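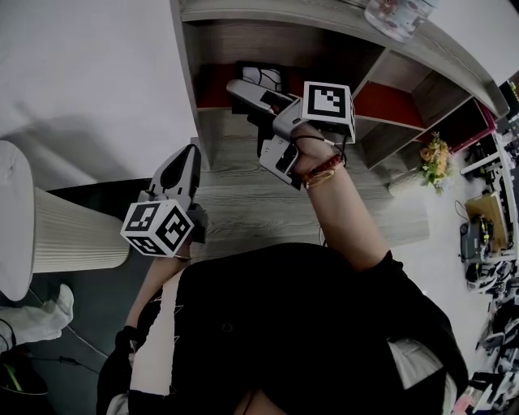

2 min read

Low cube shelving is having another moment, if the Rustik range is anything to go by. The makers, Bollaretti, launched it on July 7, 2022 with the promise that it would "end clutter for good". We have heard that one before.

The idea is simple enough. You get a low unit in grey wood grain, open at the front, with red behind the compartments so that your things stand out. It costs 220 euros, delivery not included. The retailer Handatska says it has taken almost 1,000 orders, though it would not say how many of those have been paid for. 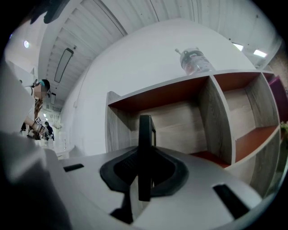 Open cubes have one old problem, and a brighter colour at the back does nothing to solve it. They look lovely until somebody lives with them. With the compartments bare, the orange shelf boards and the grain of the back panel do all the work. Put in a year's worth of post and chargers and you will see very little of either — and the top soon becomes the place where the plastic bottle lives.

A version with doors is promised for October, made by Aydoğan and priced at 86 euros more. Buyers who dislike dusting may prefer to wait for it.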